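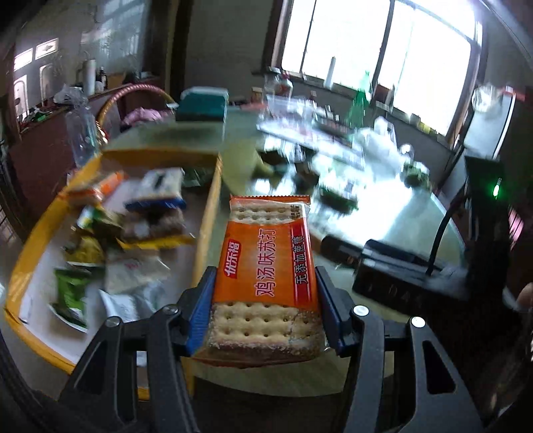
Speaker notes — packing a mixed snack box
Talk for the Nevbridge parcel evening, Jan 14, 2020
Running time with questions: under an hour. Handout is the one-page packing list.

Start

Welcome, say where the tea is. Ask who has sent a food parcel before and had it arrive as crumbs. Wait for hands.

Say what the talk covers. One shared box of small wrapped snacks, the sort you send to a student or put out in an office. No jars, no fresh food, no chocolate in summer. The November talk dealt with customs forms and I won't go back over them. Spare copies of those notes are by the door.

Part one — the box

Use a shallow box. People go for a deep one because it holds more, and then the bottom layer carries the weight of everything else. Ours at Larico is shallow enough that you can see every item from above once it's filled.

Open it fully and fold the flaps back before you start. Tape the outer edges first if the card is soft. A pale inside helps, as dark wrappers show up against it and you can spot the gaps.

Mark which end is the front. A pen arrow on the inside is enough. If two people are packing they will otherwise turn the box round on each other. (Tell the Tinik story here if time allows: 11 boxes, half of them packed back to front, all emptied again before lunch.)

Part two — sorting before packing

Put everything out on the table first. Group by how it breaks, and leave flavour until later.

Soft: jelly, dried fruit, small cakes with a bit of give.
Firm: hard sweets, nuts, anything dense.
Brittle: crackers, wafers, thin biscuits, crisps.

Most of the complaints we had last year were about the brittle group, so most of this talk is too.

Part three — crackers

Soda crackers are awkward. They are flat and square, with rows of small holes, and they snap easily. The clear packets at least let you check them. Look at both ends before the packet goes in. A few crumbs at the bottom of the film are normal and I wouldn't leave a packet out for that. One cracked biscuit is also fine. If the whole end has gone to pieces, keep it for the tea table.

Pick the packet up by its two long sides, with even pressure. Don't pinch it by the sealed end. The seal is the weakest part of the wrapper and the crackers slide down and knock against each other.
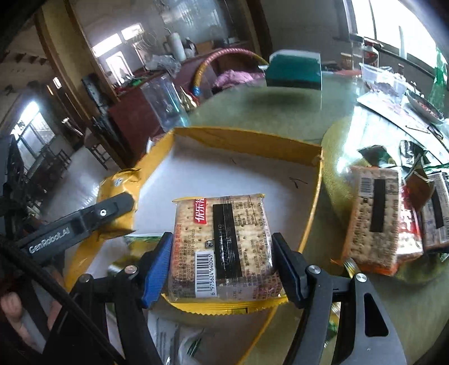 Soda crackers held above the box, with two more packets on the table.

Stand them on edge if the box is deep enough. Otherwise lay them flat, on top of soft things, never underneath anything firm. Keep the barcode side down so the flavour name faces up. The chicken soup flavour ones go to people who expect something sweet, and they write to us about it. Make sure the name can be read.

Pause. Pass the two sample packets round the room, one whole, one that has been through the post.

Part four — filling the rest

Firm things along the sides. Soft things in the middle and into the corners. Foil bags of crisps last, on top, and do not press the air out of them — it is doing the work of padding.

Spread the colours out if you like. Sitthichai always put the orange packets at one end and the greens at the other, and their boxes did look good on opening. It makes no difference to breakages.

Lift the box and tilt it slightly. If things slide, add paper. If the lid bulges, take one item out. People always resist this.

Numbers, if asked

We sent 2,781 boxes through Nevbridge last year. Almost 200 came back with a note about broken crackers. After we moved crackers to the top layer there were 4 in the following quarter. Say clearly that the quarter was a quiet one, so the comparison isn't exact.

Practical

Clear a table. Each pair gets one box, a heap of mixed snacks and a sheet of paper for notes. Ten minutes. Walk round and look at corners first. Then swap boxes with the next pair and let them do the tilt.

Questions likely to come up

Bubble wrap? Fine, but crumpled paper does the same job and is easier to get rid of.

Can you mix in a drink? No. Send it separately.

How long do the crackers keep? Go by the code printed on the packet, and put the shortest dates nearest the front.

Collect the pens. Boxes stay on the side table for the morning van.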